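Sustthorpe method

The Sustthorpe method is a way of training robot arms to move household objects using practice data made in computer simulation. It is a form of imitation learning, in which a control program, called a policy, is trained to copy recorded examples of a task. The method takes a small number of examples recorded by a person, cuts them into short pieces, and rebuilds the pieces in many altered versions of the same simulated kitchen. It was developed at the Renine laboratory and takes its name from the town where the laboratory had its first offices.

The method is used mainly for tasks with two arms working over a counter. It has been tested on picking up food items, opening and closing appliance doors, and passing objects from one gripper to the other.

Background

Imitation learning needs examples. For a robot arm these are usually recorded by teleoperation, where a person drives the arm with a hand controller while the joint positions and camera views are saved. Recording is slow. The operator needs training, failed attempts have to be thrown out, and the objects must be put back in place between attempts.

Simulation removes some of this work. Objects can be reset at once, and a program can check whether the task was completed. The operator is still needed, however, and early simulated data sets were not much larger than those recorded on real machines. Several groups tried replacing the operator with a motion planner, a program that computes a path for the arm from the known positions of the objects. Planners work well for reaching but do poorly at contact, such as closing the fingers on a soft or rounded item.

The Sustthorpe method combines the two. Motions with contact are copied from a person, and motions through free space are left to a planner.

Procedure

Recording

An operator records 20 examples of the task in simulation. Both arms are driven by the same person, one with each hand. Each example is stored as a list of arm poses and gripper openings, along with the pose of every movable object at each time step. No camera views are kept at this stage, as they are produced later.

Cutting

Each example is cut wherever a gripper begins or ends an approach to an object. The cut points are found from the distance between the gripper tip and the nearest movable object. A piece that ends in contact is called a contact piece. Everything between two contact pieces is called a travel piece and is discarded.

Every contact piece is stored in the coordinates of the object it deals with, so that a grasp recorded on one part of the counter can be used again on another. In a two-arm task the pieces are also marked with the arm that carried them out. Where both arms act on the same object, the two pieces are tied together and cannot be separated in later steps.

Rearranging

The simulator then makes new starting layouts. The movable objects are placed at random positions on any surface marked as usable, including the counter, open shelves, and the tops of appliances. Raised surfaces were left out of the first version and added in the second, after policies trained only on counter-level layouts were found to reach too low when an object was placed higher up.

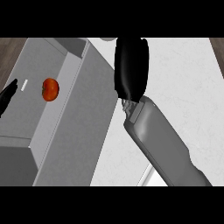
Vol. 7, No. 2, p. 107

A layout is rejected if two objects overlap, if an object is not at rest after the physics has settled, or if neither arm can reach the object. Layouts that only one arm can reach are kept and marked, and the contact pieces recorded with the other arm are not used for them.

Small round items need extra care in this step. A tomato placed on a flat top panel may roll when the physics is turned on, so the rest check is run for a longer time on objects of this kind. The Renine group also raised the rolling friction of the tomato model above the value first used, which cut down the number of rejected layouts. The change was noted as a possible source of error when policies are moved to real machines.

Rebuilding

For each accepted layout, the program picks one stored example, moves its contact pieces to match the new object positions, and asks the planner to join them with new travel pieces. The full motion is then played back in the simulator. If the task check passes, the motion is saved and the camera views are rendered. If it fails, the motion is dropped and another example is tried on the same layout.

Rendering is done last because it is the slowest part of the process. Surface textures, lighting, and camera positions are varied between motions. Countertops, floors, and appliance bodies are drawn from a shared library, and the same motion may be rendered with more than one set of surfaces.

Training

The saved motions are used to train a policy that takes camera views and joint positions as input and gives out a short run of future arm positions. The policy does not receive the object poses. The original report used a single network for both arms. A later version used one network per arm with a shared view of the cameras, but this made little difference on most tasks and did worse on handovers.

Results

The main test set, known as the Rinaldi kitchen, contains seven tasks. Policies trained on rebuilt motions did better than policies trained only on the operator's recordings in all seven. The gain was largest on tasks where the object could start at different heights and smallest on door closing, where the motion changes little from one layout to the next.

The report also looked at how many layouts were needed. Performance rose quickly at first and then leveled off. Adding more layouts past that point helped less than adding a few more operator recordings, which the authors took to mean that variety in the contact pieces mattered more than variety in the positions. A repeat of this test with a different operator gave the same general pattern, although the leveling off came sooner.

A separate test left out the planner and joined the contact pieces with straight lines. The number of failed motions went up sharply on layouts with tall appliances, as the arms struck the edges of the appliance body on the way to the object. On open counter layouts the straight lines did almost as well as the planner and took much less time to compute.

Grasping from raised surfaces

Picking up a small item from the top of an appliance was treated as its own problem in the follow-up work. Two kinds of failure were common. In the first, the gripper came down at too flat an angle and the back of the hand touched a raised rim before the fingers reached the item. In the second, the arm farther from the object moved through the space needed by the nearer one.

The first was reduced by letting the program tilt a contact piece by a small amount before testing it for collisions. The second was handled by giving each arm a waiting pose and holding it there while the other was in a contact piece. Waiting poses made the motions longer, and some users of the method turn them off for tasks that need only one arm.

Use on real machines

The method was tried on a pair of real arms with policies trained wholly in simulation. Success rates were lower than in the simulator for every task that was tried. Most failures came at the moment of grasping. Policies often closed the fingers too early on shiny objects, and the authors suggested that highlights in the real camera views did not match those in the rendered ones.

Adding a small set of real recordings to the simulated motions closed part of the gap. The mix used was roughly 20 simulated motions for each real one. Other mixes were not reported.

Limitations

The method depends on knowing the pose of each movable object at all times, so the example recordings have to be made in simulation or with a tracking system. It does not handle objects that change shape, such as cloth or dough, since a contact piece cannot be tied to a single fixed set of coordinates. Liquids are also left out.

Because failed motions are dropped, the saved data contains no examples of recovery. A policy that misses its first grasp has seen nothing that shows how to try again. One proposed fix is to start some of the rebuilt motions from a shifted gripper position. This was tested on two tasks, with mixed results.

The choice of which surfaces count as usable is made by hand. A surface that is left unmarked never has an object placed on it, and policies tend to perform poorly when an object is found there.

Software

The program that cuts and rebuilds the examples was released under the name Gikance. It reads recordings in its own file format and includes converters for two others. The Rinaldi kitchen is supplied with it, together with the library of surfaces and the operator recordings for all seven tasks. The rendering step can be run on a separate machine.

Version 2 added raised surfaces, the tilt setting, and waiting poses. Recordings made for the first version can be loaded but must be cut again, as the rule for finding the start of an approach was changed.

See also

Imitation learning
Motion planning
Teleoperation
Domain randomization
Two-arm manipulation

This page was last edited on 9 September 2023.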